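Research Methods in Education, Week 6 handout
Studies done in real classrooms (Gallardo group, read before seminar)

Bring the Sollach paper. Have skimmed it at least once please, last week was painful.

1. What the study did

Octavio Gallardo's team compared two ways of running a first year course at Cunha. Same syllabus, same exam. Half the sections had weekly written feedback on drafts, half had marks only. 266 students finished out of 300 enrolled. Keep both numbers in your notes, we come back to the gap.

2. Who ended up where

Students picked their own section from the timetable. So not random. Morning sections filled with people who don't have jobs in the morning, etc. The authors check prior grades and find little difference between groups, fine, but prior grades aren't everything. Motivation? Commute? Not measured.

Term to know: quasi-experiment. Groups compared, but the researcher didn't assign people to them.

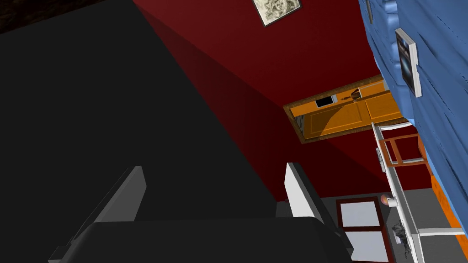
3. Attrition

34 students gone by the end. The paper gives this one line. Ask: did they leave evenly from both groups? If the weaker ones left mostly from the feedback sections, the average there goes up and the feedback did nothing. Look at table 2, then tell me if you can work it out (you can't quite).

4. Measures

Final exam out of 100, plus the Brarketell attitude survey, handed out in March when everyone is tired. Survey was optional. Exam marked by the section tutors, who new which group they were teaching. Blind marking would of been easy here.

5. For seminar

- One threat to validity not mentioned above, with page number
- Redesign the study with the same budget, half a page max
- Compare with the Kustum chapter, secton on intact groups

Short essay titles go up after the seminar. Same referencing rules as before.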